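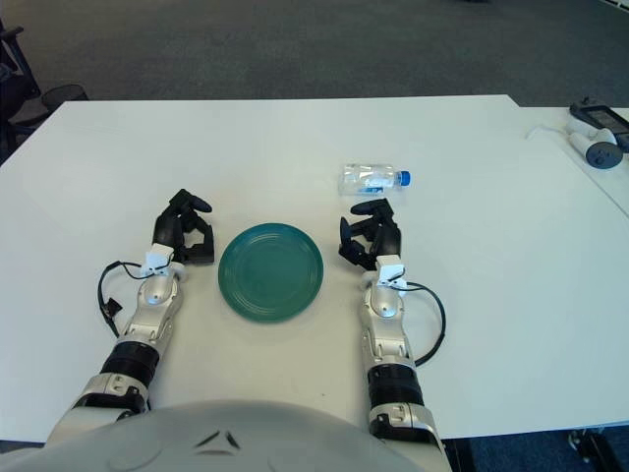
A teal-green plate and a plastic bottle on a white table.

Moving a recipe library off the phone
19 February 2022

I have been keeping recipes in Presholm on my phone since the version that still synced over a cable. The library stood at 69 recipes last week, which is small, but most of them are my own edits and would be tedious to retype. Presholm has stopped getting updates, so I spent an evening moving everything to Flekis.

Presholm exports one file per recipe or a single archive. Use the archive. The one-file option drops the category field and renames anything with an accented letter in the title. The archive is a plain zip with a text file and a photo folder inside, and the text file opens in any editor.

Flekis will not read it directly. It wants a table with fixed column names: title, servings, ingredients, method, source, tags. I renamed the columns in a spreadsheet and saved as CSV with UTF-8 encoding. The first import failed on line breaks inside the method column. Wrapping that column in double quotes fixed it.

Results of the second import: 66 recipes came in clean and 3 did not. All three had a fraction typed as a single character in the ingredient list. I replaced those with 1/2 and 1/4 and ran them again as a separate file. Flekis does not check for duplicates, so do not reimport the full table.

Photos are a separate step. Flekis matches them by file name to the recipe title, lower case, with hyphens for spaces. The free tier allows 300 MB and my folder was nearly double that. I ran the lot through Roner at 80 percent quality and they fit.

Scaling works better than it did in Presholm. Set a recipe written for 6 servings to 4 and the quantities round to something you can measure. It does not touch numbers in the method text, so "add 2 cups of stock" stays at 2 cups whatever you do.

I also tried Priedītis, which imports the Presholm archive without any conversion. It has no offline mode on the phone, and my kitchen gets one bar of signal.

Still to do: tags. Flekis imported mine as one long string per recipe, commas included. There is a bulk editor in the desktop version, and I have not installed that yet.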